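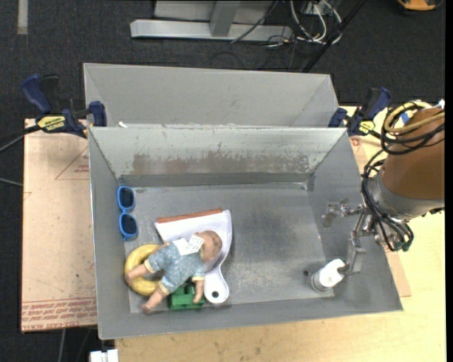

Left half of the front bin, with the doll on top of the dustpan.

Cleaning and re-using old sheet-metal bins for toy sorting

Posted in Storage and Sorting, 7 Jul 2021

I help run the toy end of a second-hand shop and we have inherited a set of grey sheet-metal bins with sloping sides. They came from a parts store that was closing down and we put them side by side on the sorting bench. They are a good size. Donated toys get tipped in, we go through them, and what is fit to sell gets a ticket and goes on the shelves.

My trouble is the inside of the bins. The one in the photo is the one we use most. The far wall has a long band of brownish scuffs along the lower half where the coating has rubbed off, and the floor is scratched and cloudy. I would like to know three things.

First, is the brown likely to be rust or just dirt ground into the bare metal, and how do I tell? Second, can I repaint the inside with something that will stand up to hard plastic being dropped on it, or am I better off putting a liner in? Third, is there any risk of it marking soft things? Most of what we get is plastic, but dolls and their clothes go through the same bins, and pale fabric would show every mark.

I have a small budget for this. I could spend 20 pounds a bin without having to ask anyone. The bins are too big for the sink so anything that needs a soak is out. I do have the use of a yard with a hose.

Any advice on how people sort mixed toys would also be welcome. At the moment it all goes in together and the bigger things end up on top of the smaller ones.

toybench_geltik

Re: Cleaning and re-using old sheet-metal bins

You can find out whether it is rust in a couple of minutes. Wipe a patch with a damp white cloth and a drop of washing-up liquid. If the cloth comes away grey or black and the patch gets lighter, it is mostly dirt. If it comes away orange and the patch stays the same colour, it is rust. Then run a fingernail over it. Rust feels slightly gritty and old paint edges feel like a step. You may well have a bit of each.

If it is surface rust, this is what I would do, and have done on metal drawers at the Bromusex store where I used to work:

Wash the whole inside with hot water and washing-up liquid and dry it straight away with an old towel. Do not leave it to drain, as water sits in the seams.

Rub the brown band down by hand with medium wet-and-dry paper, used dry, until the loose stuff has gone. You don't need to get to bright metal everywhere. Feather the edges of the old coating so there is no ridge.

Wear a dust mask for that part and do it in your yard. You don't know how old the coating is. If you think it might be very old, buy a lead test kit before you sand anything, and if it comes up positive don't sand it at all and don't use the bins for toys.

Wipe down with white spirit, let it dry, then one coat of metal primer and 2 coats of a hard enamel. Leave it a full week before you put anything in it. It will feel dry the next day but it is still soft underneath, and plastic things left sitting on it can stick.

A 500 ml tin of enamel should go a fair way on bins like those, though I am guessing at the size from the photo. Pick a mid grey. White looks nice for a fortnight and then shows every scrape.

As for whether it will last, paint on the floor of a bin that has toys tipped into it will scratch again. The walls will hold up better. I repaint mine when they annoy me enough.

On the soft things, bare rubbed metal can leave a grey smear on pale cloth, and rust will leave an orange one that doesn't wash out easily. I would keep dolls out of that bin until it is done. In your photo the doll is face down on top of everything with its tag showing, so the outfit is mostly resting on the plastic things underneath, but one leg is heading for the front wall and it wouldn't take much for the rest to follow.

panelpin

Re: Cleaning and re-using old sheet-metal bins

just put a bit of old carpet in it. quieter as well

zekeser_road

Re: Cleaning and re-using old sheet-metal bins

I would not use carpet for this. It holds crumbs and small bits and you can't wipe it, and donated toys come in with all sorts on them. I run the intake at a toy library and we line our trays with the ribbed rubber matting sold for tool drawers. We buy the Fülöp one off the roll and cut it with kitchen scissors. It lifts out, you hose it, you hang it over a door. It also takes the knock out of things being dropped, which matters if you are standing next to it all afternoon.

With sloping walls you will need to cut the floor piece first and then do each wall separately, or it will ruck up in the corners. Make a paper pattern. Newspaper is fine. If you only want to spend a little, do the floor and the scuffed wall and leave the others.

One warning - some rubber matting will mark light plastic if the two are left together for a long time. Ours has never done it, but things are only in the trays for a day or so. Try it first with something you don't mind spoiling.

On the sorting, we had the same muddle for years. Our lending stock is 3,000 items and nearly all of it has been through those trays at some point, so we have had time to get it wrong. What works for us is a first pass before anything gets looked at properly.

Anything with fabric on it comes out first and goes into a separate tub with a lid. That means dolls, soft toys, dressing-up clothes. They need washing and the plastic only needs wiping, so they are different jobs anyway.

Then anything with small or separate parts. The green block piece near the front of yours would go in this group, and would wait in a bag until we had checked whether the rest of the set had turned up.

Then the odds and ends that aren't really toys. You have what looks to me like an ordinary white dustpan in there, under the doll. I'd put it with household unless it is a child's one, in which case it goes with pretend play along with the sunglasses. Check the lenses on those, by the way. We don't put out any with a crack or a loose arm.

What is left is single solid things like the yellow ring, and those are the quickest of the lot. Wipe, look for splits, ticket, shelf.

You have a second bin right behind the first. I would use the front one for unsorted and the back one for checked, and never mix the two. Nearly all your things are over at the left and the right half is mostly bare, so you have the room to spread them out as you go. Start at one end and push things across when you have looked at them.

Don't ticket anything until it has been cleaned. Paper tags go soft when you wipe round them and the writing runs. We now tie ours on with thread as the very last step. And have a small pot on the bench for scraps of paper and bits of tape. They get down between bins and you find them in October when you move everything.

If you do go for paint as well as matting, do what panelpin said about leaving it a week. I put matting down on fresh enamel once and had to peel it off with a scraper.

rainy_day_trays

Thanks all. Did the damp cloth test on the far wall this morning and it came up mostly grey with a bit of orange at one end, so I think it is both. I have ordered a lead test kit and will leave the sanding until that has been done. Matting for the floor either way. The dolls have gone into a lidded tub for now.

toybench_geltik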